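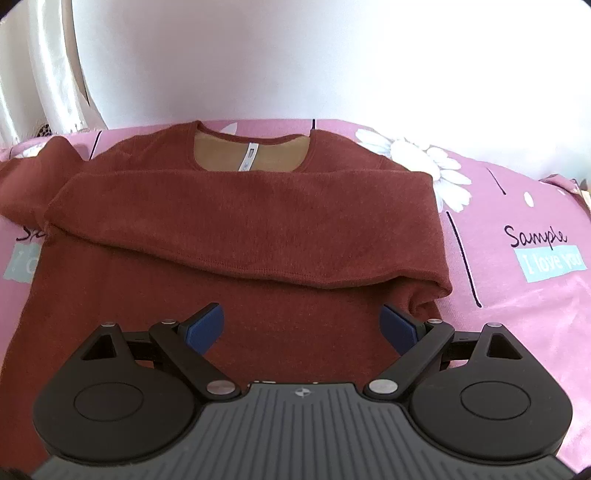

How long does it take to teach a robot to fold laundry?

Longer than it takes to fold the laundry. The people at Onusari wouldn't give a date, but they record folds by hand first, one garment after another, and the robot learns from the recordings. They are aiming for 100 good folds of each kind of garment before they let an arm try it.

Open day at Onusari, Grurkstead
14 August 2024

Onusari opened its doors to the neighborhood for an afternoon, and the neighborhood came, mainly for the air conditioning. There was a sign-in sheet, a bowl of mints, and a sticker for every visitor that said HUMAN. Mine came off in the parking lot.

I went in expecting metal people carrying trays. Most of the afternoon was about sweaters. Notes are below, in the order I walked it.

The sleeve
Rust-red knit, crew neck, one sleeve already laid across the chest and the other still off to the left. The blue fingertips are over the lower part of the sweater and haven't taken hold of anything yet. I would have rolled the whole thing up and put it in a drawer by now.

The bedspread
Pink, with a big white daisy and the words "I love you" on a light blue patch. It is the warmest thing anyone has said to me at a technology event.

The tool
You work it by hand. Two fingers, two linkage arms, a ribbed body in between, all of it black or close to it except for the navy fingertips and the silver pins. Natanael Amaral was running the folding table and let us each have a turn on a dish towel. He told me to relax my shoulders. I hadn't known they were part of the system.

My dish towel
Folded in 60 seconds, into a shape with five corners. Natanael looked at it for a while and said the bad ones go into a separate folder. I asked if the folder was large. He said it had been a busy afternoon.

A boy of maybe seven went after me and did a perfect square on his first try. He got a second mint.

The Lumenta
This is the arm itself, bolted to a bench in the back room behind a strip of yellow tape. It was showing off with washcloths. It picked one up by a corner, thought it over, laid it flat, thought it over again, and made the fold. The room clapped. It went on to the next washcloth without acknowledging us, like a good waiter.

It managed three in a row. On the fourth it pinched the tablecloth along with the washcloth and folded both, and that got a bigger hand than the other three put together.

The stop button
Large, red, and within easy reach of Wichai Nakpan, who gave the back room talk with one palm resting near it the whole time. He was asked what the arm finds hardest. Fitted sheets, he said, and a woman near the door said "Well, yes," with real feeling.

He was also asked if it would take people's jobs. He said nobody had ever paid him to fold his own laundry, but he'd look into it.

The Zevgate van
Parked out front with its back doors open. Zevgate makes the sorting bins that Onusari uses, and they had sent along a demonstration bin. You dropped in a sock and a screen told you it was a sock. I dropped in my hat. Sock.

The coffee
Made by a person. Slow line.

Going home
They plan to do another one in February, with towels promoted to the main table and, if all goes well, a button-down shirt. Wichai said "if all goes well" twice. Sign-up is at the front desk, on paper, with a pen on a string.

I got home, looked at the chair in my bedroom where the clean clothes live, and folded one sweater, sleeve across the chest first, the way they do it at Onusari. The rest are still on the chair.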